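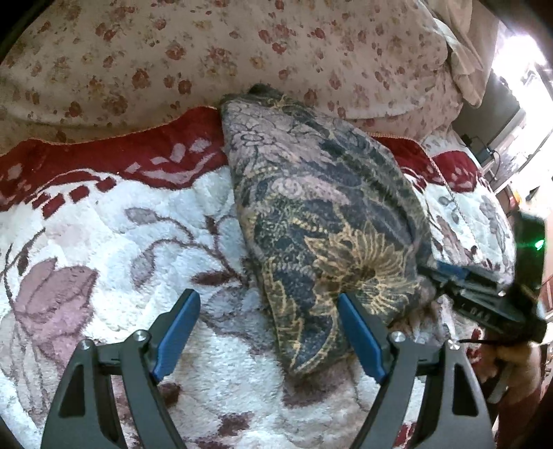
Notices > Literie et chambre > Surmatelas chauffant

Tredumov, surmatelas chauffant 2 places. Mise en place et premier réglage.

Avant de commencer : lit défait, matelas nu, prise murale à portée. Pas de rallonge. Pas de multiprise non plus. Version du 8 octobre 2024, remplace la feuille livrée dans les cartons Issa.

1. Dérouler le surmatelas à plat, face matelassée vers le haut. Connecteurs côté tête. Si c'est côté pieds, tourner l'ensemble, ne pas faire passer le cordon par dessous.

2. Passer les élastiques aux 4 coins. Tendre sans forcer. Aucun pli dans la zone chauffante, c'est le point le plus important de la notice.

3. Drap-housse par-dessus. Coton de préférence. Ensuite seulement la couverture et les oreillers.

ATTENTION : ne jamais plier ni rouler l'appareil quand il est branché. Risque de surchauffe.

4. Oreillers en tête de lit, au-dessus de la zone chauffante. La zone s'arrête avant, voir la ligne cousue. Un gros oreiller qui descend trop bas garde la chaleur et déclenche la sécurité.
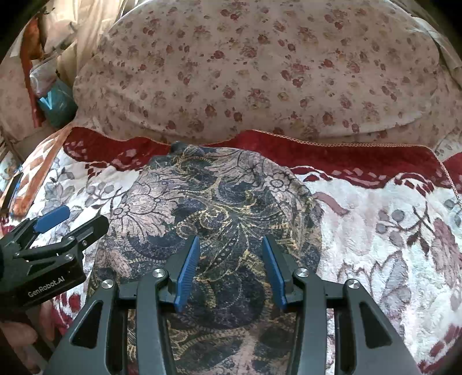 Fig. 2. Oreiller en tête de lit, couverture remontée jusqu'au bord.

5. Brancher la commande Lunar sur le connecteur. Clic net. Pas de clic = mal enclenché, recommencer.

6. Brancher au secteur. Voyant orange fixe. Si il clignote, débrancher, attendre, vérifier l'étape 5.

7. Préchauffage : position 4, couverture en place. Redescendre sur 2 pour la nuit. Arrêt automatique au bout de 7 heures.

Note : la première fois, légère odeur possible. Aérer. Si l'odeur persiste à la deuxième utilisation, ne plus utiliser et contacter le revendeur.

Note : modèle Jevov (une place), une seule commande, le reste est identique. 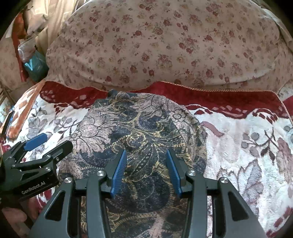 Entretien. Débrancher, retirer la commande, laisser refroidir complètement. Lavage machine à 30, cycle délicat, connecteur protégé par son capuchon. Pas d'essorage au dela de 80 % de la charge conseillée du tambour, pas de sèche-linge. Sécher à plat. Même vérification à chaque remise en place : passer la main sur toute la surface. Un tissu à motif, bleu marine et crème par exemple, cache très bien les faux plis quand il est froissé comme ici, donc lisser d'abord, regarder ensuite. Pli marqué ou fil apparent, ne pas rebrancher.

Rangement l'été : à plat sous le lit, ou roulé large, sans rien poser dessus. Jamais d'épingles.

Ne convient pas aux enfants en bas âge, ni aux personnes insensibles à la chaleur. Animaux : non plus, griffes. Conserver la notce avec la facture.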